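Hirngate Entry Racks and Indoor Footwear
Frequently asked questions

Last revised Tue 2 July

This page covers the low two-shelf entry rack and the slide slippers supplied with it under the Tastonow indoor footwear plan. For benches, boot trays and coat rails, see the separate pages.

General

What is included in a Tastonow set?
One low rack, packed flat, and the slippers ordered with it. Slippers are supplied in pairs. The colours currently held are white, light grey, lavender and pink. Mixed orders are accepted by the pair. Single slippers are available as replacements only and must be matched to an existing order number.

Is the rack sold without slippers?
Yes. Select "rack only" at the order stage. The plan discount does not apply.

How many sets are in use?
At the January count there were 1,992 racks on the register. The register covers racks under plan and does not include those bought outright.

Where is the rack meant to go?
Indoors, at the point where outdoor shoes come off. Allow enough clear floor in front of the rack for a person to stand and step into a slipper without turning side-on. It should not be placed across a floor vent or within the swing of a door.

The rack

What is it made of?
A wood top and two wood shelves in a light oak tone, on black metal legs. Both shelves are fixed height. The finish on the wood is Tokarz clear matt, applied at the factory on all faces, including the ends.

What is the clear height between shelves?
17 cm. This takes any slide or low slipper in the range lying flat. Ankle boots will not fit upright.

What load can it carry?
12 kg per shelf, evenly spread. The top has the same rating and is not a seat. We receive this question often enough to repeat it: the top is not a seat, for adults or for children.

Can the rack stand on carpet?
Yes, on low-pile or loop carpet. On deep pile the legs sink unevenly and the rack can rock. Fit the wide foot pads (sold as a set) and check the level again once the carpet has compressed. On striped or ribbed carpet, run the long side of the rack parallel with the stripe where possible. It makes the rack easier to square up after vacuuming.

Does it have to be fixed to the wall?
Fixing is required in child care settings and recommended in any entry with heavy foot traffic. The bracket kit suits stud walls and masonry. It does not suit thin wall panels or office partitions, and in those locations the rack should stand free on the foot pads.

How much gap should be left behind it?
5 cm is the standard allowance. Reduce it if you must, but a rack hard against a painted wall will mark the paint at the corners of the top.

What is the raised lip for?
It stops slippers being pushed off the back of the shelf. It also sets the depth for the toe-in layout described below.

Placing slippers on the rack

Which way should the toes point?
Two layouts are in use.

Toe-in: the toe goes toward the back of the rack and the heel sits at the front edge. This is the default for staffed entries. The heel is easy to take hold of, and sizes stamped on the heel can be read from standing height.

Toe-out: the toe faces the room. It looks tidier and is slower to restock. Use it for display only.

Pick one and keep to it on both shelves. Slippers placed both ways on one shelf take up more width.

Should pairs be kept by colour?
Sort by size first and colour second. Where a site uses colour to mark size, put the colour key on the wall above the rack and leave the shelves unlabelled. Adhesive labels lift the Tokarz finish when they are removed.

Which shelf should hold the larger sizes?
The upper shelf. Larger slides are harder to draw out from under the upper shelf, and users tend to drag them by the strap. The lower shelf takes small and medium sizes.

How should a slide be picked up?
By the toe or by the heel, with the thumb on the footbed and the fingers on the outside. Lifting by the edge of the strap is acceptable now and then. As a habit it stretches the strap on one side, and the slide will no longer sit flat.

A slipper keeps tipping onto its side. Is it faulty?
Usually not. Wide-strap slides tip if they are set down close to the end of a shelf or leaned on their neighbour. Set it flat with a finger's width of clearance. If it tips with nothing touching it, check the sole for warping (see Faults).
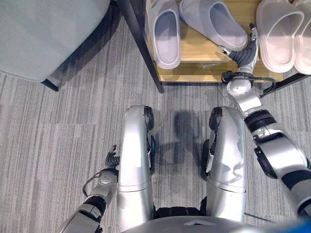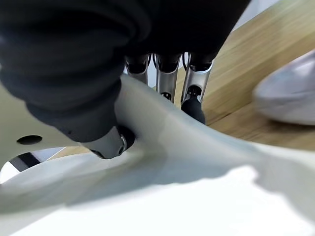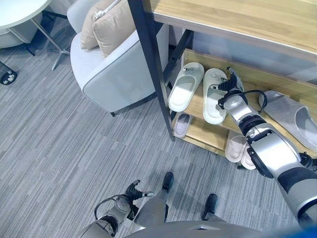
Lempi Salminen wrote to ask whether toe-in should still be the default where guests help themselves, as visitors at her site reached for the strap every time and left the remaining slippers crooked. She had switched the lower shelf to toe-out and kept the upper shelf as it was, and reported fewer slides on the floor by the end of the day but more time spent straightening.

Our response: a split layout is workable if it is the same every day. We do not recommend it for racks holding mixed sizes, where the loss of heel markings on one shelf leads to mismatched pairs. For self-serve entries with a single size per shelf, the split layout is acceptable. The instruction sheet will be amended to say so at the next printing.

How often should the rack be straightened?
At opening and at closing. Entries that serve classes or groups should add one pass after each group leaves. The order of work is:

Lift anything off the floor and set it on the top.
Pair up the upper shelf, left to right.
Pair up the lower shelf, left to right.
Return the slippers from the top to the gaps.
Put any single slipper in the odds bin and log the size.

What is the odds bin?
Any container kept near the rack for slippers with no mate. Most mates come back within the week. Do not leave singles on the shelves.

Cleaning

Can the slippers go in a washing machine?
No. Wash by hand in lukewarm water with a mild detergent, rinse, and dry upright out of direct sun. Heat shrinks the footbed before it affects the strap, so a slide that has been on a heater will curl upward at the toe.

White slides have gone yellow. Can they be restored?
Surface yellowing from floor polish comes off with Palex sole cleaner and a soft brush. Yellowing from sunlight is permanent. Bleach is not to be used on any colour.

Can Palex be used on the rack?
No. It will dull the clear finish. Use a damp cloth on the wood, then a dry one. The black legs can be wiped with the same damp cloth.

Can wet slippers go back on the rack?
They should be dry. Water pooled under a sole for a full day leaves a ring in the finish. Light rings can be rubbed out with the Tokarz repair pad, working along the grain. Deep ones mean a replacement shelf.

How should the carpet under the rack be cleaned?
Clear both shelves and lift the rack from each end. Dragging it bends the foot pads and can loosen the leg bolts. Two people are preferred.

Faults and replacement

The rack leans to one side.
Check the leg bolts first. They should be tightened with the rack standing on a hard, level floor, and then checked once more after a month of use. If the lean remains, place a straight edge across the top. A gap in the middle indicates a bowed top, covered under the standard warranty.

A sole has warped.
Set the slipper on a flat surface and press the heel. If the toe lifts, the slipper is past use. Both slippers of the pair should be withdrawn unless the other can be matched from the odds bin.

A strap has come away from the footbed.
Do not glue it. Return the slipper under plan, or discard it if bought outright.

Are lavender slippers being discontinued?
No. Lavender is made in smaller runs than the other colours and has been out of stock twice. Orders for lavender and pink should not be treated as interchangeable when entering the colour code. The two look alike under warm lighting, and most wrong-colour returns come from that pair of codes.

How are returns sent?
Bag slippers by size and write the order number on the outside of the bag. Racks are collected and should not be taken apart beforehand. Collection is booked through the plan desk, Monday to Friday, and the driver will need access to the entry where the rack is standing.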